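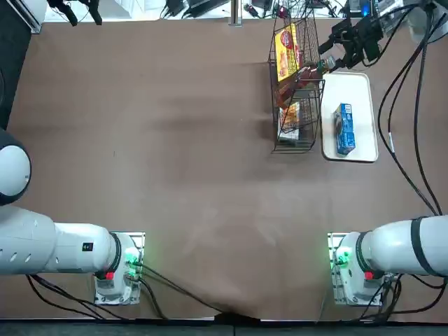
共同工房ヒストゥスの作業台。茶色の天板に、白っぽい筋や曇りがうっすらと見える。

共同工房を運営するヒストゥスは5月から、作業台や食卓の天板の手入れを学ぶ講習を始める。会場は同社の工房1階で、開催は毎週土曜日。家具の修理と再販を手がけるブルデールが講師を派遣し、拭き方、汚れの見分け方、補修を頼むかどうかの判断などを扱う。参加費は1回1,460円で、補修用の布と洗剤の代金を含む。

ヒストゥスによると、工房と貸し部屋で使っている机と作業台は合わせて68台ある。これまでは傷みが目立ってから個別に修理に出していたが、昨年の秋に全台の天板を調べ、日常の手入れの方法を統一することにした。講習の内容は、このとき作った職員向けの手順書が基になっている。

調査を担当した施設係のギョニュル・アクソイさんは「深い傷のある台は思ったより少なかった。多かったのは白っぽい曇りや拭き筋で、同じ工房の中でも、拭く人によって残り方がまちまちだった」と話す。職員に聞き取りをしたところ、洗剤を薄めずに使っていた人、乾いた布だけで済ませていた人、水拭きの後に乾拭きをしていなかった人がいたという。使っている洗剤も3種類に分かれていた。

手順書では、まず乾いた柔らかい布で粉やほこりを取り、次に固く絞った布で一方向に拭き、最後に別の乾いた布で水気を取る。洗剤を使うのは油分が残っている場合に限り、必ず薄めてから布に含ませる。天板に直接吹き付けることは禁止した。布は用途ごとに色を分け、乾拭き用は白、水拭き用は灰色、洗剤用は青とした。

色分けは職員の提案で取り入れた。以前は使い終わった布をひとつの箱にまとめて入れており、洗剤の付いた布で仕上げ拭きをしてしまうことがあった。現在は棚の前に三つの箱を並べ、1日の終わりに洗濯へ回している。

講習は1回90分。前半は座学で、天板の仕上げの種類と、それぞれに向かない手入れを説明する。塗膜のあるもの、オイルで仕上げたもの、樹脂系の板を貼ったものでは使える洗剤や研磨材が違うため、参加者には自宅や職場の机の写真を持ってきてもらう。仕上げの種類が分からない場合は、購入時の説明書や裏面の表示の写真でもよい。

後半は練習用の板を使う。水滴の跡、指の脂、粘着テープの残り、鉛筆の汚れを付けた板を一人に1枚ずつ配り、どの順番で落とすかを決めてから作業に入る。研磨はこの講習では行わない。

講師を務めるブルデールの修理担当、イニャキ・パラシオスさんは、持ち込まれる机の中には研磨で傷みを広げてしまったものが少なくないと指摘する。「曇りを取ろうとして目の粗いスポンジでこすり、その部分だけ艶が変わってしまう。そうなると一部の補修では済まず、天板全体の仕上げをやり直すことになる。こする前に、端の目立たないところで試してほしい」と話している。

汚れが表面にあるのか、仕上げの層まで達しているのかを見分けるには、光の当て方も関係する。パラシオスさんは、天井の照明だけで判断せず、横から弱い光を当てて見る方法を勧める。濃い色や茶色の天板では薄い筋が目に付きやすく、拭き残しと擦れを取り違えやすいという。講習でも小型のライトを配り、角度を変えながら確認する時間を設ける。

定員は各回18人。対象は高校生以上で、工房の会員でなくても申し込める。会員の参加費も同額とする。申し込みは工房の受付か電話で受け付け、空きがあれば当日の参加も認める。練習用の板の数に限りがあるため、見学だけの同伴者は後半の部屋には入れない。

初回は午前10時に始まる。会場には正面玄関から入り、受付で名札を受け取る。駐車場は搬入車両が優先となるため、ヒストゥスは公共交通機関の利用を呼びかけている。飲み物は持ち込めるが、ふた付きの容器に限る。

ヒストゥスは講習に先立ち、3月に会員を対象とした試行を2回行った。参加した会員のフィルデヴス・テュルクメンさんは、自宅で紙細工の教室を開いており、のりの跡が残った机に困っていたという。「削るしかないと思っていたが、ぬるま湯で湿らせた布をしばらく置くと軟らかくなる場合があると教わった。家の机は仕上げが分からないので、先に裏側で試すつもり」と話した。

試行の参加者からは、座学が長いという意見も出た。このため仕上げの種類についての説明を短くし、一覧を印刷して渡すことにした。一方、練習用の板を持ち帰りたいという要望には応じない。板は回ごとに洗って再び使うためで、傷みの進んだものから順に入れ替える。

工房では講習の開始に合わせ、利用者向けの決まりも一部を改める。作業を終えた人は台の上を乾拭きし、テープや接着剤の跡が残った場合は受付に知らせる。自分ではがそうとして金属のへらを使うことは認めない。カッターを使うときは、これまで通り備え付けのマットを敷く。マットは大小2種類があり、受付横の棚から自由に持ち出せる。

熱い器具を天板に直接置くことも禁じる。はんだごてやグルーガンを使う場合は、専用の受け台を借りる。受け台の貸し出しは無料だが、台数が少ないため、週末に使う人には前日までの予約を求めている。

決まりに反して天板を傷めた場合の費用については、今のところ一律の基準を設けていない。アクソイさんは「使っていれば付く跡と、避けられた傷とを分けて考えたい。申し出てもらえれば、まず一緒に状態を見る」と説明する。会員からは金額の目安を示してほしいという声もあり、夏までに案をまとめる予定だ。

ブルデールは講習とは別に、工房の受付で天板の補修相談を受ける。相談は無料で、机を持ち込む必要はない。写真と寸法を基におおよその費用と日数を伝え、依頼する場合は同社の作業場へ運ぶ。大型の台は出張での補修もできるが、においの出る塗料を使う作業は換気の条件を確かめてからとなる。

同社の受付担当、アタベルク・エルソイさんによると、相談で多いのは輪染みと角の欠けだという。「全体を撮った写真と、傷みの部分に寄った写真の両方があると話が早い。寸法は縦と横のほかに、板の厚みも測ってきてもらえると助かる」と呼びかける。脚のぐらつきや引き出しの不具合についても相談できるが、講習の時間中は受け付けない。

講習は7月末までの土曜日に開き、8月は休む。9月以降の日程は参加者数を見て決める。ヒストゥスは秋に椅子の座面と脚の手入れを扱う回も検討しており、申込時のアンケートで希望を聞くことにしている。

問い合わせは工房の受付へ。受付時間は午前9時から午後6時まで、月曜日は休み。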